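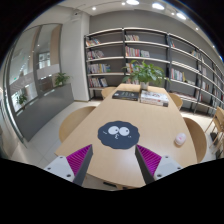

Short sounds in study rooms are poorly described by the average level, the figure most building guidelines ask for. A room can meet its target average and still be rated as distracting by the people working in it. This project looked at impulsive sounds, defined as any event lasting less than half a second and rising at least 10 dB over the background. The main question was how much the furniture contributes. A long light wood table with rounded ends is a large, hard plate shared by several users, and an object set down at one end can be heard and sometimes felt at the other. A single mat near the center, like the dark slate-blue one on the table here, covers only its own outline and leaves the rest of the surface untreated.

1. Background

Earlier course work at Dundness measured steady noise from the ventilation system in the Lacson building and found it acceptable on both floors. Impulsive noise was left out of that work. Complaints collected by the building office mention chairs, bags, keyboards and doors, with few mentions of fans or traffic.

A low background makes the problem harder. When the ventilation is quiet there is less steady sound to mask a click or a knock, and the same event stands out more. Lowering the background further would improve the average and probably make the ratings worse.

2. Equipment and method

Levels were recorded with a Brasevero sound level meter on a tripod, with the microphone at seated ear height. The meter was checked with a calibrator at the start and end of each session. Sessions took place during August, when the rooms were open but lightly used, and again in the first weeks of the term.

Events were extracted by a script that compared each peak to a moving background level. Every event was then assigned by ear to one of five groups: chair, table contact, input device, door, other. Speech was removed before the analysis. Events with two overlapping sources were assigned to the louder one.

A second test used a steel ball dropped onto the tabletop from a fixed height, first bare and then with Rusero felt sheet over the full surface. The drop point stayed the same and the meter was moved along the table.

3. Results

The script found 3323 events in total. Of these, 1726 were table contact, or 52 percent. Chairs accounted for 792, or 24 percent. Input devices, doors and other sources made up the remainder.

Table contact events were not the loudest. Doors were, by a clear margin, but they were rare outside the change of class. Chair events had the longest duration and often came in groups. 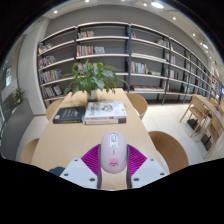

Figure 2. Computer mouse, pale pink, with a gray scroll wheel.

Input device events were low in level and high in pitch. Most of the energy in a button click was above 2000 Hz, where the ventilation gives almost no masking. Scroll wheels rarely crossed the detection threshold. Putting a mouse down after lifting it was counted as table contact – a choice that moves some events out of the device group and should be kept in mind when comparing the two.

In the drop test, felt reduced the peak level at every meter position. The reduction was largest at high frequencies. Low-frequency vibration along the table changed very little, as expected for a thin covering on a stiff plate.

4. Limits

Only one type of table was tested. Sorting by ear was done by one person, and no repeat sorting was carried out to check it. The August sessions had fewer users, so event rates from the two periods should not be combined into a rate per person.

5. Recommendations

Full-surface covering should be tried on one table for a term before any larger purchase. Chair feet should be fitted with felt at the same time, as the cost is low and the events are long. The door closers on the upper floor need adjustment. Later work should include a listener survey taken during the recordings, so that ratings and events can be matched by time.

Submitted 6 October 2026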